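Apuntes de la sesión 4: envolver, tapar y guardar
Taller de cocina de aprovechamiento, Escuela Vesness

Hola otra vez. Os dejo por escrito lo que fuimos contando en clase, un poco más ordenado (solo un poco, ya me conocéis). Quien faltó puede ponerse al día con esto y con la hoja de Bastien Brunet sobre etiquetado, que sigue colgada junto a la puerta del aula.

Empezamos por la mesa, y me pongo pesada con eso todos los años. Antes de envolver nada, superficie limpia y despejada, el papel cortado y las bandejas a los lados. Si cortas el aluminio con las manos ya pringadas acabas con la caja entera hecha un asco, ¡y os lo digo por experiencia! Yo corto trozos generosos, siempre más de los que creo que voy a usar.

Después, las mangas. Si las lleváis anchas, remangaos bien, y lo que cuelgue del cuello, por dentro de la ropa o fuera.

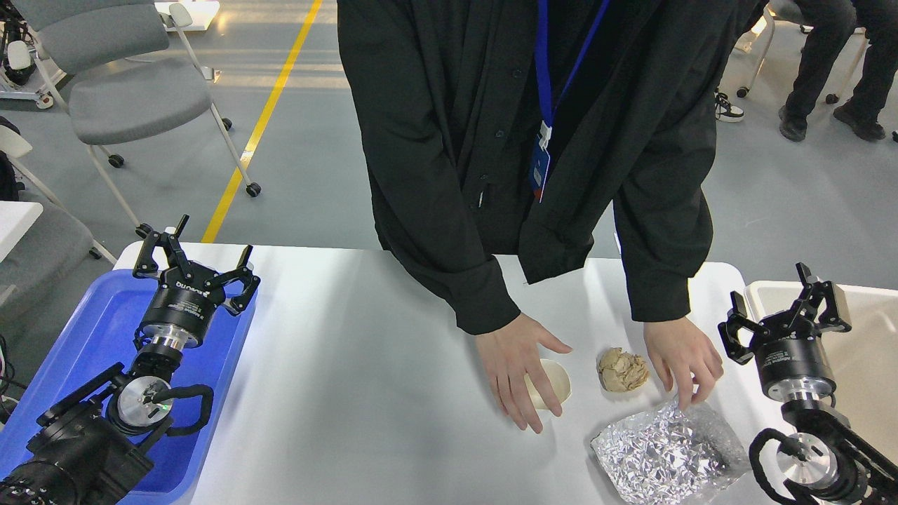 El papel de aluminio arrugado se puede volver a usar si está limpio y sin agujeros. Lo alisáis con la palma, desde el centro hacia fuera, sin apretar con las uñas porque se rasga enseguida. No va a quedar como nuevo, pero para cubrir un cuenco sirve de sobra. Para cosas ácidas (tomate, limón, escabeches) no lo uso nunca, ni nuevo ni reciclado; ahí me voy al tarro de cristal y tan contenta.

Con las masas preguntasteis mucho. Una bola de masa que va a la nevera quiere algo que se pegue bien a la superficie, o se le hace costra. Si solo tenéis aluminio, primero una capa de papel de horno untado con una gota de aceite y luego el aluminio por fuera, cerrando los bordes con dos dobleces. Las obleas y las tortillas, en cambio, van planas, apiladas, con un papel entre una y otra. Las de 14 centímetros caben justas en las cajas Prodden del armario; las de 18 hay que guardarlas en bandeja. No las dobléis, que luego se parten por la mitad y vienen los disgustos.

Un apunte sobre cantidades, que Saadet Sezer me lo pidió al final: para las porciones individuales de masa trabajamos con 60 gramos, y para las grandes con 100. Pesadlas antes de envolver y escribid el peso en la etiqueta, al lado de la fecha. En el congelador todo se parece muchísimo y yo he descongelado masa de empanadillas convencida de que eran albóndigas.

Para practicar en casa: tres paquetes, uno plano, uno redondo y uno con algo blandito dentro. El blandito es el difícil. Dejadle aire arriba, cerrad primero los lados largos y después las puntas, hacia abajo.

La próxima sesión va de tarros y conservas rápidas. Traed un paño limpio, un rotulador que no se borre y, si podéis, un tarro con tapa de rosca.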